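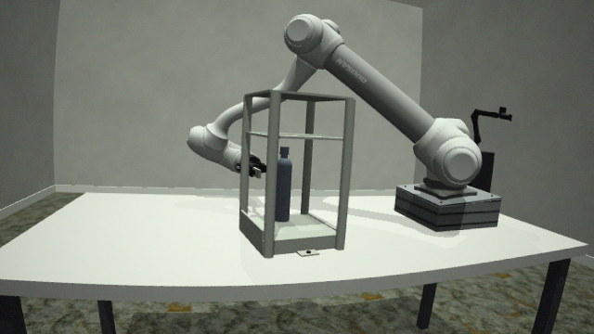
Betreff: Re: [Ritualbedarf] Räucherschale aus Messing — welche Größe für den Hausaltar?

Listenarchiv | Themen | Autoren | Anmelden | Hilfe

Hallo zusammen, hallo Fouad,

nur kurz, muss gleich los. Zu deiner Frage von gestern abend:

Fouad Hamdan schrieb:
> Ich richte gerade in der Wohnung eine kleine Andachtsecke ein, Regalbrett,
> Nordostecke, mehr Platz ist nicht. Bei Tarawneh gibt es Räucherschalen
> aus Messing mit 6 cm und mit 11 cm Durchmesser. Die kleine gefällt mir
> besser, aber reicht die für Harz auf Kohle? Und darf man eine gebrauchte
> nehmen oder soll die unbedingt neu sein? Meine Nachbarin meint, gebraucht
> bringt Unglück. Preis für die große wäre 130 Euro, finde ich happig.
>
> Gruß
> Fouad

Die kleine reicht nicht. Für Kegel ja, für Kohle nein — die Tablette liegt dann fast am Rand und das Brett darunter wird heiß. Hab mir so schon ein Tuch versengt. Nimm die große, oder eine mit Fuß. Sand rein, zwei Finger hoch, normaler Vogelsand geht.

Bei 130 Euro würd ich aber auch schlucken. Schau mal bei Drandar, die haben oft schlichte ohne Gravur. Gravur setzt sich sowieso mit Ruß zu, dann putzt du mit der Zahnbürste.

Gebraucht: bei uns zuhause war das nie ein Thema. Meine Großmutter hat jede Schale erst mit Tamarinde und Salz abgerieben, dann mit klarem Wasser, dann einen Vormittag in die Sonne. Danach galt sie als rein. Andere Familien sehen das strenger, das mit dem Unglück hör ich aber zum ersten mal. Frag im Zweifel den Priester, der bei euch die Puja macht, und nicht die Liste :)

Noch was zur Ecke: Nordost ist gut, aber häng das Brett nicht zu tief. Brusthöhe im Sitzen. Und nicht an die Wand zum Bad, da sind sich ausnahmsweise fast alle einig. Lampe rechts, Schale links ist bei uns so, gibts aber auch andersrum.

Harz: fang mit wenig an, ein erbsengroßes Stück. Rauchmelder vorher abdecken und hinterher WIEDER AUFDECKEN. Guggul riecht am anfang streng, das gibt sich. Loban ist milder, wenn du Nachbarn hast die sich beschweren.

@alle: die Sammelbestellung Dochte läuft noch bis Ende September, bisher sind 6 Leute dabei. Wer noch will, Mail direkt an mich, bitte nicht über die Liste. Baumwolle, lang oder rund dazuschreiben, sonst bekommt ihr rund.

Über Kampfer schreib ich wann anders, dazu hatten wir ja Streit genug.

Gruß in Eile
Kusum Mathur

Zuletzt aktualisiert: September, 16:48 Uhr

Diese Seite verwendet Cookies, um die Anmeldung im Archiv zu speichern. Mit der weiteren Nutzung stimmen Sie dem zu.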